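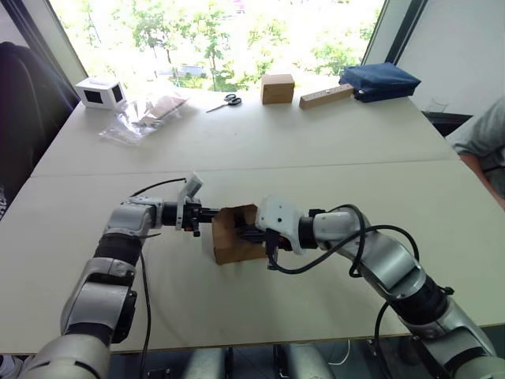 Two-arm cell with the carton between the grippers, one person at the table

Do we need a written rule for people sitting at the table while the arms are running?

Posted in Workcell Safety and Practice by erdalk
4th November

We have a two-arm setup on a white table by the window. The job is folding small cartons out of corrugated card. The left gripper clamps one side and the right one goes into the opening and holds from inside. The arms are sold as collaborative arms, and so far our whole written procedure is one page that says how to start, how to stop, and who to call.

Our office in Havstead wants something better before February, when a second table goes in at the Cenby site. My problem is that I don't know what belongs in it. Some people here say a collaborative arm is safe by design and a person can sit next to it all day. Others want a taped line on the floor and everyone behind it. There is usually an operator beside the table, close enough to reach in, and I'd like to keep it that way if it can be done properly.

Other things I'm unsure about:

The cables. On both arms they run outside the shells. On the right arm they hang in loops from the gripper back along the arm, and one on the left drops past the front edge of the table. Is there a rule on this, or is it just housekeeping?

Things left on the table. We keep scissors, a bag of card pieces, a wooden block and a pouch along the back edge, well behind where the arms work. Does that count as a clear table?

I've read parts of ISO 10218 and ISO/TS 15066 but I don't have a safety background. Plain answers welcome.

Erdal Kılıçarslan

——

Berkay Kurtuluş
Member, 49 posts

Start with the risk assessment and let the rules come out of it. The label "collaborative" on the arm does not settle anything. What you have to assess is the whole application, meaning the arms, the grippers, the part, the table and the person. A force-limited arm holding a knife is still a knife moving around. Card is mild by comparison, but a fresh corrugated edge at face height can cut, so write down how high the part travels and where the operator's head is when they are seated.

Look hard at the two grippers closing toward each other. With two arms you get pinch points that don't exist with one, and the force limit on each arm is normally set without regard to the other. Measure the contact force at the place where a hand could get caught, with the real program at the real speed. We do this again after every change of gripper fingers or payload. The limits differ by body region and there is a separate treatment for clamping and for a brief knock, so use the tables and don't pick one number for everything.

On the person at the table: it can be allowed. Our sheet says the seated operator keeps both hands off the tabletop while the program runs, has a stop button within reach without leaning across the arms, and is the only one who presses start. A second person may watch but stays standing and out of reach. Sitting slows you down when you need to back away, so check that the chair rolls freely and that nothing is parked behind it.

Cables: I would treat them as a hazard and put them in the assessment. A loop can snag on the other arm or on a part, and it can also catch a sleeve. Run both arms through their full range at low speed and watch the loops the whole way — the bad spot is often a wrist turn you only use at startup. Strap them close to the links with enough slack for the joints. The one going past the table edge should be routed where a knee or chair can't pull it.

Scissors: off the table. I know they are behind the working area, but someone will reach for them while the arms are moving, and they will reach across. Put a hook on the side of the table or a tray on a separate stand. The pouch and the block bother me less, though I would move those too. It makes the start check one line long, "table clear," and nobody has to judge how far back is far enough.

Date every version of the sheet. Ours is at revision 22 and most of the changes are one sentence.

——

kozan_maint

we run ours at the Kozan shop with no fence and no tape, 1000 cartons a run, never a problem. just keep the speed down. I think people overdo the paperwork on these small arms

——

lastutar_2

Low speed helps but it isn't an assessment, and if somebody gets hurt "never a problem" won't be much use to you.

One thing to add to what Berkay wrote. Decide what the grippers do when the stop is pressed. Ours used to open on a stop, so the part dropped. Now they hold, and the sheet says how to free a trapped finger by hand with the power off. Everybody who sits at the table practices that release before their first shift, and we have them sign for it.

Also, if you copy the procedure to Cenby, don't copy the assessment along with it. A different room can mean a different walkway, different light and another table height. Go through it again there with the people who will use it.

——

erdalk

Thanks, this is what I needed. The scissors are getting a hook. I'll ask our supplier for the gripper behavior on stop and post it here when I have it.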